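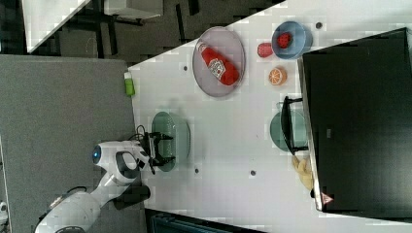
2 min read

Hosting the midweek Bible study when your house would prefer you didn't

By Julián Urquijo

Our group at Ilenau has 18 names on the list and my front room holds 16, provided two of them are fond of each other. We are working slowly through Ruth, a short book, though you wouldn't know it from the pace. These are the household habits that have kept me hospitable, or at any rate civil.

Start with the Bibles. Put them in a shallow crate by the door, spines up, and let people help themselves on the way in. Stacked on a shelf they stay on the shelf, and everyone reads off a telephone which then goes off during the prayers. A strip of masking tape on the spine will tell you which translation you're holding. Pencils go in the same crate. Pens do not, for reasons visible on the arm of my settee.

Candles are lovely for evening prayer and dreadful for tablecloths. Stand each one in a saucer with a splash of water in the bottom. If wax does get through, let it harden, lift off what you can with a blunt knife, then iron the rest out through brown paper with the iron on low. Try a corner first if the cloth belonged to your mother-in-law.
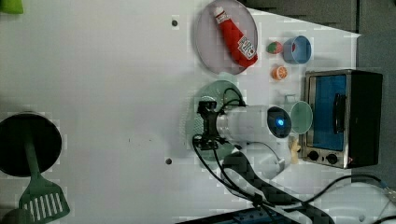 Supper before study is a fine biblical idea and it makes a great deal of mess. Serve one hot thing, with bread, and say grace while it is still hot. Long graces should be given to someone who dislikes cold soup. Sauces want a plate of their own: a ketchup bottle laid across one, like the red bottle with the white cap on its light grey plate, can be passed hand to hand over the open pages of Ruth, and any drips land on the crockery. Keep a damp cloth within reach of whoever is sitting nearest the borrowed commentary.

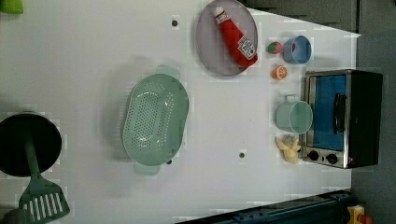
Clear everything before the reading starts, even if it's only as far as the kitchen worktop. People will not pray aloud across a gravy boat. Leave the water jug and the glasses, and leave the washing-up until the last person has gone, or somebody kind will spend the whole study at the sink being Martha.

Write the prayer requests in a notebook and put the notebook away in a drawer. I once left a loose sheet on the fridge until July, and the man who came about the boiler asked how Auntie's hip was getting on.

Chairs: felt pads under every leg. Check them monthly, as they wander.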